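Notebook, July, started 7:40 a.m. with coffee

Picking up where I left off on the walnut ink. The second batch has been sitting in its jar since before the long weekend and it smells like a pond, but the color is gorgeous! Way deeper than the first one. I pulled a brush of it across the cotton rag paper and then across the cheap sketch paper, and on the rag it dries to a warm brown with a slightly red edge. On the sketch paper it just feathers and goes gray. So no more testing on sketch paper, it tells me nothing.

Recipe as it stands, for Raghda, who asked (and for me, who will forget): 133 g dried husks, broken up by hand, 2000 ml rainwater from the barrel, simmered low with the lid tilted for 3 hours. Strain through the old pillowcase, squeeze, strain again. Back on the heat until it's down by half. Then a clove or two in the jar against mold. I used to add vinegar as well but Wenche thinks it makes the ink bite into the paper after a year or so, and her test sheets from the Sutside class do look a bit crisp along the strokes. Leaving it out this time.

Gum arabic: still guessing. I put in one teaspoon, stirred, tested, put in another. With two it sits up nicely on the nib and doesn't blob at the start of a stroke. With three (tried it in a side cup) it goes shiny when dry and I don't like that at all. Two it is, for a jar this size. I should weigh it next time instead of using the bent teaspoon.

Iron version. Took a small cup of the plain ink and dropped in a pinch of ferrous sulfate. It turned almost black right there in the cup - I love this part every time. Brushed out thin it's a cold slate color, nothing like the brown. Abla wants it for the lettering on the seed packets and I said fine, but I'd like to see it after a few weeks on the windowsill first. Taped 5 strips up on the south side with the top halves covered in foil. Check in August.

(Note to self: the Hamdan nibs rust if the iron ink dries on them. Rinse them right away, and not in the mug I drink from.)

Noon. Raed came by and we talked about grays for ages. I have browns coming out of my ears and hardly a decent gray that isn't just watered-down black. He says I should stop mixing from names and mix from things - look at a stone or a roof or a bit of old sheet metal and see how many grays are in it before you touch the brush. So I made myself a little chart with four boxes: a pale one, a flat middle one, a blue-leaning one and a dark one for the worn spots. Tried to fill them with only the iron ink, the plain ink and water. The first two came out fine. The blue-leaning one is hopeless without a drop of indigo, and I only have the dregs of the Fastia bottle left.
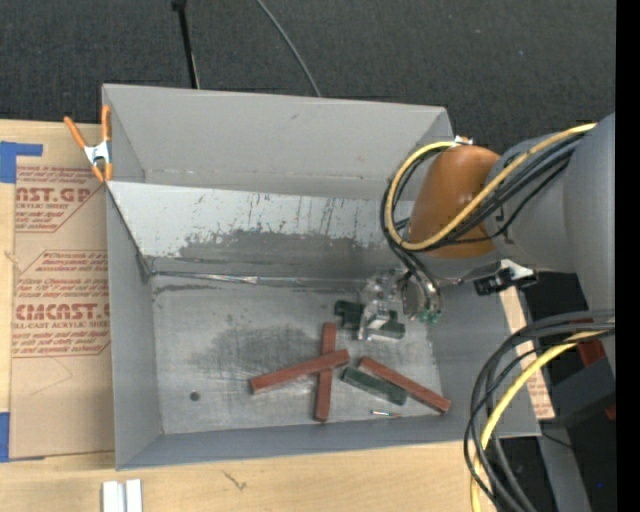
Grays on sheet metal: pale scratched panel with the dark worn area, bluer along the near wall.

The dark box took four tries. If I put the iron ink down first and lift it with a damp rag while it's still tacky I get a ragged edge I really like, much better than painting one on purpose. Scratches I did with the dry end of a broken nib, dragging down. Too many of them, but that's a matter of stopping sooner.

Still to do:
Order indigo, the small bottle.
Ask Rosemarie if her neighbor's tree is dropping husks again this fall, and if I can have a sack.
Label the jars!! I opened the wrong one twice today.
Wash the pillowcase separately.

4:15, brushes rinsed, lid on the iron cup. Leaving the gray chart flat on the shelf to dry overnight.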